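3 min read

Budgeting for a second arm – worth it for light kitting?

benchrat_31
We run a small kitting shop, mostly hand tools and plastic parts going into trays. I have one arm now and money set aside for a second by December. The quote from Riltano covers the arm and a parallel gripper but not the stand, cabling or any setup time. Has anyone here gone from one arm to two on the same table? What did you forget to budget for?

dovetail_ops
Spare fingers. We went through 4 sets in the first year. Also a bigger table than you think, and somebody's time to redo the cable routing.

mill_and_more
I'd skip it. A second arm on one table means the two spend a lot of time waiting on each other. Buy a decent fixture and a parts feeder and keep the one arm. You'll spend less and it's easier to fix.

benchrat_31
A fixture works if the parts stay the same. Ours change every week or so.

quietshift
We're a two-arm cell at Nundstead. I wouldn't call it fast, but it does mixed parts without me cutting a new fixture each time. Blocks, a bowl and a pair of pliers on the table:
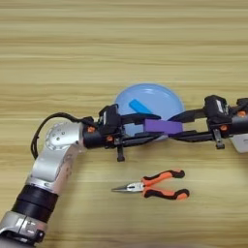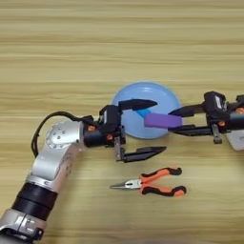
Our budget went like this. The arms and grippers were the big line, and the one everybody looks at. Then came mounting, which Beddoe did for us, and I'd pay for that again. Then 13 days of one person's time before we trusted it to run while we did other work. That last one wasn't in the plan at all.

mill_and_more
13 days is my whole point. What does that cost against a fixture?

quietshift
More than one fixture. Less than a new one every time the parts change. Depends on your work.

tallow_k
Ask Riltano if the gripper price includes the controller license. Ours didn't, and we found out after the order was in. Also check the lead time on replacement cables. Ours get rubbed where they loop out at the elbow, and I now keep 2 on the shelf.

dovetail_ops
Second the cables. Put them on the first order so you only pay shipping once.

benchrat_31
Thanks all. I'm going to add lines for fingers, cables and setup time and see if the number still works. If it doesn't, I'll price the feeder and wait. Avovel rents a second arm by the month, so I might try that first.

mill_and_more
Renting I can agree with. Get the return terms in writing.

Comments (2)

pallet_jack: Good thread. We rented first and ended up buying a different size of arm.

orla_bench: Does anyone have the Beddoe mounting price? Their site only has a contact form.

Related threads
Parallel gripper or suction for mixed trays
How much to set aside for spares in year one
Used arms – what to check before you pay
Table height for a two-arm cell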